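Progress report to the Rostora Fund: the Tuvness household handling project
From: Fulgencio Escobar, project lead
Period covered: the quarter to the end of April

Dear all,

Thank you, as ever, for your patience, and for the kind messages after my short note last month. I promised a proper account of the gripper fault and what we have done since, so most of this report is about that, and I hope you'll forgive me if the section on the kitchen tasks is thinner than usual (it will fatten up again next quarter, I'm sure of it!).

Where we had got to

Up to the stoppage things were going along very nicely. We had planned 500 handling runs for the quarter, all of them with small everyday things on a tabletop: lids, plates, tubs, little bottles, the sort of objects that people at the Manzano day centre told us they struggle with when their hands are bad. We had finished 157 of them when we stopped. The arm was picking up light items well, and Foltamport had just sent us the new finger pads, which grip smooth plastic much better than the old ones did.

What went wrong

On a Wednesday, shortly after the morning tea break, the gripper let go of a glass bottle while the arm was still lifting it. The bottle fell onto the bench and broke. Nobody was within reach, the guard was closed, and I'm very glad to say that no one was hurt. All the same it was a nasty surprise, as the software believed throughout that it was holding the bottle firmly, and it carried on moving to the next position with nothing in its fingers.

My colleague at the controls pressed the stop button and the arm halted as it should. We cleared up, wrote down everything we could remember while it was fresh, and then went back through the logs. They were a humbling read. The same thing had happened in 4 earlier runs, only with soft or light objects that came to no harm, and we had put those down as ordinary fumbles. They should have been reported as faults, and that is my responsibility.

What we found

It took us longer than I would like to get to the bottom of it, partly as I was convinced for several days that the new pads were to blame. They were innocent, poor things. The trouble was a cable to the gripper, which had been clipped a little too tightly where it bends at the wrist. When the wrist turned past a certain angle the signal dropped out for a moment, the gripper controller restarted itself, and on restarting it opened its fingers, which is how it was set when it came to us. Meanwhile the main computer kept using the last good reading it had, and that reading said "object held".

So there were really two faults, one sitting on top of the other. The cable could happen to anybody. The way the system behaved when the cable failed is the more serious of the two, and we ought to have tested for it before we ever put glass under the arm.

We have since gone back to the bench with the wrist camera running, working slowly and keeping to a small number of objects at a time.
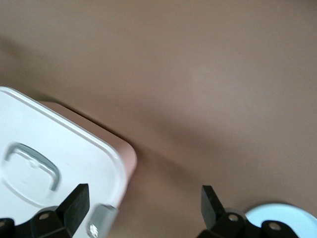
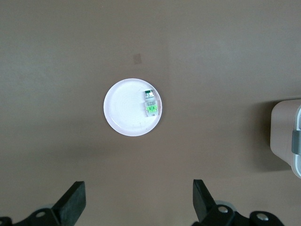 The repair itself was simple enough. The cable has been replaced with a longer one that has room to move, and it is now held in a loose sleeve. Foltamport changed the gripper settings for us over the telephone, so that after a restart the fingers stay where they are and wait for a person to release them. We also wrote a small check into our own software: if the gripper goes quiet, even for an instant, the arm stops and a lamp comes on.

After that we tried to make it fail. We pulled the plug on the gripper in the middle of a lift, with a beanbag in its fingers, and we did this in 58 separate trials with the wrist at every awkward angle we could think of. The arm stopped each time and the beanbag stayed put. I will admit that by the end I was rather fond of the beanbag.

What it has meant for the plan

We lost a good part of the quarter, and we won't reach the 500 runs by the date in our agreement. I would like to ask for the remaining runs to be carried over into next quarter. There is no extra money wanted. The new cable was cheap, the settings cost us nothing, and the hours came out of what we had put aside for writing up.

The visit to Manzano has been put back as well. I rang them to explain, and they were very understanding, but I have told them plainly that the arm won't go anywhere near their residents until somebody from outside the project has looked over our stop tests. If Rostora can suggest a suitable person, I should be most grateful.

Still to do

The written risk assessment needs redoing from the first page, as the old one says nothing at all about losing the signal while carrying something. I have a draft and will send it on separately. We are also changing the run sheet so that any unexpected release gets its own line and is looked at the same day, however soft the landing.

Glass stays off the task list for now. I'd like to bring it back once the outside check is done, and I'll write to you before we do.

With warm thanks,
Fulgencio Escobar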